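Troltia cell, notebook, April 2019

Hwa-young Yoon asked me to write down the rules for the hanging-parts task, as three of us are now doing it in three different ways. So I try.

Speed limit is 200 mm/s everywhere inside the fence, and 4 mm/s for the last bit before contact. I know this is slow. In February we ran the approach at 400 and the log from that week is full of protective stops, which I don't want to explain to Samarport a second time.

Grip force stays at the low setting for anything with a strap, cord or wire. If the part slips, change the grip point and leave the force alone. Write the new grip point in the log, with your initials.

Before each batch: wipe the finger pads, check the e-stop from both sides, and look at the wrist camera view with your own eyes. The green light only says that the camera is connected.

Never reach in to free a caught cord while the arm is on hold. Hold is not off. Turn the key, take it out, keep it in your pocket — also when it is only for a second.

Numbering: every try gets a number, the failed ones too. We are at 566 now. Please do not reuse a number when a run is aborted, it makes a mess of the tables.

Still open: the colour of the tags for rejected runs, and who keeps the second key. I will ask Hwa-young.

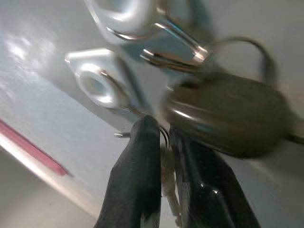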